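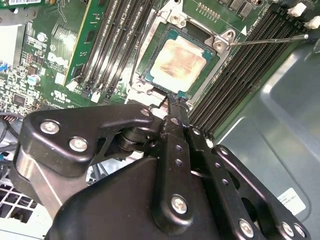

CPU removal cell, December, fault on the latch screw step

Stopped at 2:40 with the arm in protective stop over a Dell board. Fingers were down at the lower edge of the socket, driver on the latch screw. Beverley Cosgrove was on the pendant, I was at the bench.

What happened: the gripper went to its hold position below the socket frame and reported contact. The driver arm then came in from the right over the memory slots, found the Phillips head and started to back it out. At that point the wrist force went from almost nothing to 142 N and the Ostrowski controller tripped. No alarm before that. Limit for this step is supposed to be much lower, so something let it through.

Log says the force limit was still the one from the Bemis chassis job. Nestilance loads the limits with the part program, but when you resume after a pause it keeps whatever was in memory. We had paused to change the driver bit. I resumed from the pendant and did not reload. My mistake, though the software should not allow it.

Recovery:
Locked out the driver arm first, then the gripper.
Backed the fingers off by hand with the brake release. Two people for this, one holding the wrist. It drops when the brake lets go – Beverley caught it.
Did not jog either arm under power while they were both inside the chassis.

Damage: fingertips have a fresh nick on one side. Board not tested yet, so I can't say about the socket. Old thermal paste is still on the heat spreader, leave it until the processor is out. Linkage screws checked for torque, three were loose. Don't know if that was from today or from before.

To do:
Reload limits on every resume, by hand for now.
Ask Nestilance support if resume can force a reload.
Repeat at quarter speed on a scrap board from the Cliddale pallet, with the driver arm parked, and log wrist force.
New fingertips, none in the drawer.

Cell stays tagged out until the quarter speed run is done. Key is with Beverley.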